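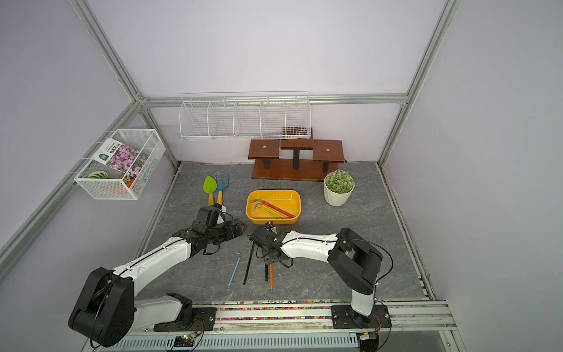
Acta de la reunión del grupo de tareas domésticas y de taller
Asociación Traltunari, lunes 18 de mayo
Asistentes: Emiko Nakajima, Olanrewaju Ekpo, Osian Yorath, Sota Shimada y yo, Annapurna Salian, que tomo nota porque perdí el sorteo (otra vez). Excusa su ausencia la gente de Jelínek, que manda saludos y un correo larguísimo que leeré cuando pueda.

1. Acta anterior
Aprobada. Osian pide que conste que él no dijo que "los robots friegan mejor que mi hermano", dijo "casi mejor". Corregido queda.

2. ¿Pueden ya o no pueden?
Era el punto gordo y nos comimos con él casi toda la tarde. La pregunta la trajo Emiko tal cual se la hicieron en el taller de Trunberg: si compran dos brazos, ¿se van a quitar de encima el recoger al final del turno? Se refieren a lo de siempre, llaves Allen por toda la mesa, lápices, varillas, la bandeja que vuelve con agua y nadie la seca.

Sota cree que sí, con matices. Lleva todo el invierno con la tarea de la bandeja amarilla y dice que coger una llave con mango de plástico de color y dejarla dentro ya sale de manera bastante aburrida, y que para él aburrido es el mayor elogio. Lo que le quita el sueño son las piezas finas caídas de plano en la superficie. Una varilla delgada, una llave celeste de las pequeñas, un lápiz que rueda en cuanto lo rozas... Ahí los dedos llegan, aprietan y muchas veces vuelven sin nada.

Olanrewaju no lo ve tan claro y se puso serio (con cariño). Su argumento es que una persona recoge esa mesa mientras habla por teléfono, y que comparar eso con una máquina a la que hay que ponerle la mesa en su sitio es hacerse trampas. Repasó su cuaderno: de 236 intentos de recoger una pieza suelta, los que él llama "limpios", sin empujar nada de al lado, son menos de la mitad. Sota protestó porque en el cuaderno van mezclados los intentos de antes y después de cambiar los dedos. Quedamos en separarlos y volver a hablar.

Yo pregunté, un poco por molestar, si no sería más fácil que la gente guardara las llaves. Silencio general. Seguimos.

3. El agua
Aquí hubo más debate del que yo esperaba. Con la bandeja mojada la cosa cambia mucho: los bordes del agua brillan, el metal también brilla, y el programa se lía con dónde acaba la llave y dónde empieza el reflejo. Emiko dice que en una cocina eso es todo el día así, el fregadero, la encimera, la tapa de la olla, y que si no nos aclaramos con un dedo de agua en una cubeta más vale no hablar de vajillas. Le doy la razón.

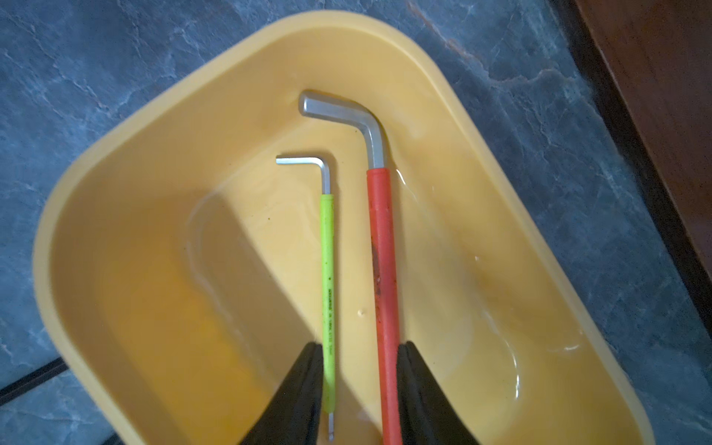 Lo de coger dos de una vez también salió. Osian defiende que, si una llave verde y una roja están casi paralelas, lo lógico es cerrar los dedos sobre las dos y ahorrarse un viaje, que es lo que haría cualquiera de nosotros. Sota prefiere de una en una: la roja es bastante más gruesa, la pinza se apoya en ella y la verde se queda floja y se gira. Olanrewaju, que para mi sorpresa se puso del lado de Osian, propuso probar las dos maneras con la bandeja seca y con agua y apuntarlo todo en la misma hoja. Se acepta. ¡Por fin un acuerdo sin votar!

También hablamos de los mangos. Los de color ayudan muchísimo, eso nadie lo discute, pero en Trunberg la mitad de las herramientas son de acero pelado o están tan manchadas que el color es un recuerdo. Emiko va a pedirles una caja de las suyas, sucias y todo. Por favor, que no las limpien antes.

4. Jardín y otras cosas de casa
Osian quiere meter las palas y los rastrillos pequeños de mango amarillo en las pruebas de verdad, colgar, descolgar, cambiar de sitio, y acabar llenando una maceta. A Sota le parece pronto. A mí me encanta la idea y así lo dije, aunque reconozco que la tierra dentro de una articulación me da bastante miedo. Se deja para septiembre, cuando volvamos de las vacaciones, y empezaremos con la planta artificial, que no se queja si la tiran.

5. Dinero
Hay 2.000 euros aprobados para este semestre. Olanrewaju propone gastar en dedos de repuesto y en goma para las puntas; Emiko, en horas de alguien que ordene las grabaciones, que están hechas un desastre. Votación: 3 a favor de los dedos, uno a favor de las grabaciones y una abstención (la mía, me parecían bien las dos cosas). Si sobra algo, va a las grabaciones.

6. Qué contestamos a Trunberg
Emiko redactará la respuesta. La idea general: para recoger piezas gordas y conocidas, en una mesa preparada, con alguien cerca, ya se puede probar. Para dejar el taller solo por la noche y encontrarlo ordenado, no. Olanrewaju quiere la palabra "no" en negrita y Sota pide que delante ponga "todavía". Irán las dos.

7. Ruegos y preguntas
Osian pregunta quién se llevó el alargador largo. Sigue sin aparecer.
La próxima reunión será en Hiltthorpe, hora por confirmar. Que alguien traiga café, que el de la máquina no hay quien se lo beba.

Annapurna Salian

Entradas recientes
Acta de la reunión anterior (corregida)
Doblar toallas: notas de Emiko
Visita al taller de Trunberg
Lista de material para las pruebas con agua
Cómo llegar a Hiltthorpe

Asociación Traltunari | Contacto | Todos los derechos reservados | Volver arriba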